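Zelwood Server Guide, Part 3: Moving Your Save to a New Machine

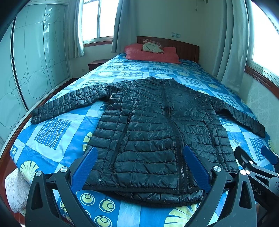

Black puffer jacket on a blue and white patterned bedspread.

Okay, you've got Zelwood running and your friends can join. Now you want to shift the whole world over to another computer without losing your farm. I've done this move a bunch of times (my first try ate an entire harbor, RIP) so I'll give you the steps the way I do them now.

Before you start: both machines need the same game version. I'm on build 1495. If yours don't match, update the older one first and launch it once so it makes its folders.

1. Tell everyone to log off. Type /who in the console and wait till it's just you.

2. Type /save, then /stop. Give it a minute! The window closes by itself when it's done.

3. Open the Worlds folder and copy the one with your world's name on it. Mine's called Rultport, so that's what you'll see in my paths. Copy it, don't drag it.

4. Grab server.cfg and the allowlist too. They live one folder up and they're easy to forget.

5. Paste everything into the same spots on the new machine.

6. Open server.cfg and check the world name, letter for letter. Capitals count.

7. Start the server and join it yourself before you invite anyone else.

CAUTION: Never run the same world on both machines at once. The two copies drift apart and there's no way to merge them later.

Note: If you use the Femard map mod, the first start is slow. My world has 129 explored regions and it took roughly 3 minutes to redraw them all, with the console sitting there looking frozen the whole time. Let it finish.

Note: Error 118 means the allowlist didn't load. Girish Negi figured this one out for me: the file had picked up a .txt on the end when I copied it. Rename it, restart, done.

8. Walk over to your storage and open a few chests. If they look right, let people back in.

Keep the old folder for a week or so. Edvin Kvam wrote the backup script I use, and setting that up is in Part 4.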